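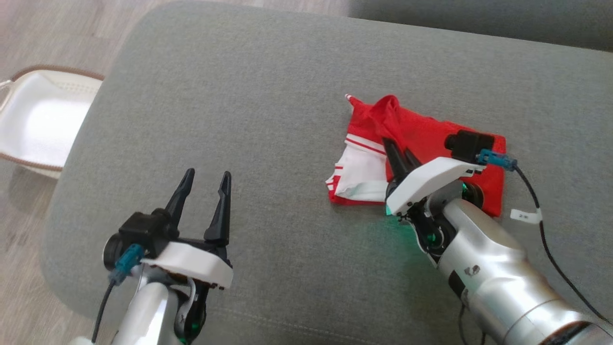 Why fold on a sofa at all, when a table is flat and doesn't sag? A reviewer at Shahbazi put that question to us in writing after the first progress report, and added that soft seats would cost us a third of our takes. I'm starting with it tonight as it was the right question to ask.

(Pause. Let them look. Then go on.)

Short answer: people fold laundry on sofas. The Grallance set is meant for homes. If every example comes from a flat table, the policy learns flat tables. We had that problem in the Fluscombe set last year and I don't want to repeat it.

SLIDE 2. What we collect

One example is one garment, from the moment the arms start moving to the moment they are back at rest. The operator drives both arms. We save the joint positions, the gripper opening, the head view and the two wrist views, all on one clock.

Total so far is 1,952 examples. Of those, 238 are on soft seats. Say both numbers slowly. People write them down.

Mention that we keep the bad ones. A dropped sleeve followed by a second try is a good example of a second try. We label it and leave it in. What we throw out is anything with a missing view or a clock error.

SLIDE 3. Why cloth is hard to label

A box has corners. A jersey in a heap has folds, and half of it is underneath the other half. Two labelers given the same heap will often disagree about where the collar is. We stopped asking for the collar. Now they mark three things: which garment, when a gripper first touches it, and when the gripper lets go.

The change cut labeling time and the arguments that went with it. It also means we can't train a collar finder from this set. Someone will ask. Say no, and that Zodville is working on that part.

SLIDE 4. The wrist view

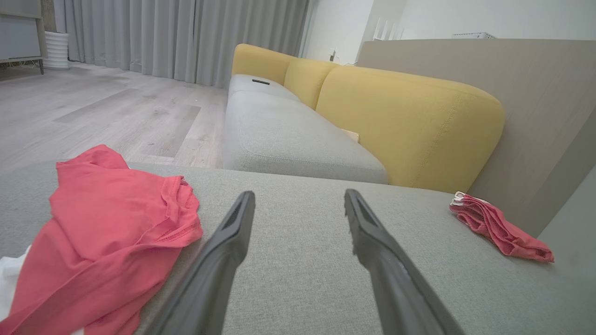 Wrist camera, gripper open, red garments on the seat.

The head camera gives you the layout. The wrist camera gives you the last few inches, and it also picks up plenty of room. Point to the yellow cushions and the curtains. All of that goes into training along with the cloth.

We talked about cropping it out. I was for cropping and I lost. The case against me was that a home robot will see a room too, so it should learn to work with one in view. What we do now is change rooms often. The rule is no more than 18 examples in one setup before something moves: the seat, the basket, the lights, the order of the clothes.

Skip the next part if we're past the half hour.

SLIDE 5. Operator habits

Operators get good, and then they get the same. By the second hour everyone starts from the same sleeve. The model copies that. So we give each operator a card with a starting point on it, and the card changes with every garment. They find it annoying. Keep this light.

Breaks are fixed, not optional. Tired driving shows up in the data as long stops in midair.

SLIDE 6. What's next

More soft seats. More dark clothes on dark fabric, where we are weak. Towels in November, if the new fingers arrive.

Leave the contact slide up and take questions. If the first one is about the release date, the answer is that we don't have one yet.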